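Talk notes – Lougher workshop, 14/05/2019
Cadi Llewellyn
20 mins + questions. DON'T rush the middle bit this time.

Slide 1. Title. Say thanks, say who funded it (on slide, don't read out). Mention Hirnside lot did the arm model, I only did the training side.

Slide 2. The problem. Robot in a kitchen. "Fetch me the bottle." Easy to say. Robot has to get the fridge open, find the thing, reach in, not knock the shelf, get out again. Most papers test the reach and skip the door. We wanted both in one go, one policy, no hand-over between two bits of code.

Ask room: who's tried doors? Wait for hands. Move on whatever happens.

Slide 3. Why simulation. Real arm time costs too much, we get one afternoon a week on it if Murlow haven't booked it. In sim we can run all night. Also nothing breaks. Say the glass shelf story if people look sleepy (short version!!).

Slide 4. Set-up. Kitchen built in Cison, our in-house simulator. Fridge is a jointed model, door on a hinge with friction we can change. 600 training layouts, 100 held back for testing. Layouts differ in what's on the shelves, where the fridge stands, what's next to it, hinge stiffness, light. Objects come from a small set, things like bottles, cartons, fruit.

Two stages in every episode. Stage one ends when the door is past the angle we set. Stage two is the reach. Policy isn't told which stage it's in – stress this, came up last time and I answered it badly.

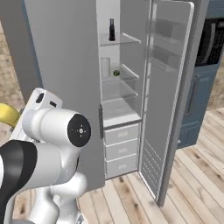
The door is only half the trouble. Once it's open it is a big flat thing sticking out into the room and the arm has to plan round it. Early versions learned to open it wide, then drove the elbow straight back into the edge. Every time. We added a small cost for touching the door in stage two and that mostly went away, but training got slower. Graph on next slide.

Glass shelves: depth sensing on clear shelves is poor on the real camera and perfect in sim. That's cheating. So we punch holes in the sim depth wherever there's glass. Say this slowly, its the main trick and people miss it.

Slide 5. Graph. Blue = with door cost, orange = without. Point at where they cross. Don't explain the wobble at the start unless asked (bad seed, we re-ran, same shape).

Slide 6. Results. Held back layouts, one try each:
full task with holes in the depth: 59 out of 100
full task with perfect depth, tested on holey depth: 30 out of 100
So nearly double. Not solved! Say not solved.

Most of the misses are in the reach, few in the door. Tall thin things get tipped. Small round things get pushed to the back and then it can't get at them. If it misses the first grasp it nearly always misses the second, it doesn't back off enough before trying again.

Slide 7. Video. If it won't play, skip, don't fiddle with the laptop like in August. Talk over it: door, pause, reach. The pause is real, we don't know why it does that. It hangs there a moment before going in. Someone will ask if it's "thinking". No. Possibly the switch between stages, haven't tested.

Slide 8. What we didn't do
– no real robot numbers yet, only a few tries by hand, not enuogh to report
– one fridge shape, door always hinged on the same side
– nothing stacked, nothing behind anything else
– drawers stay shut the whole time, never asked for anything in them
Be upfront. Better from me than from the back row.

Slide 9. Next. Left-hinged doors. Clutter. Retry behaviour, that's where I'd expect the easy gains. Real arm over the summer if we get the slot. Want to swap layouts with anyone who has their own kitchens, ask them to come and find me at coffee.

Likely questions
Why not two policies? Tried it. Handover failed whenever the door ended up somewhere odd.
How long to train? Two nights on our machines, one if nobody else is on.
Is the door cost tuned? Yes, by hand, three values. Middle one won.
Will you release it? Layouts yes, Cison itself depends on Hirnside, don't promise anything.

Last slide is just the link and the email. Leave it up.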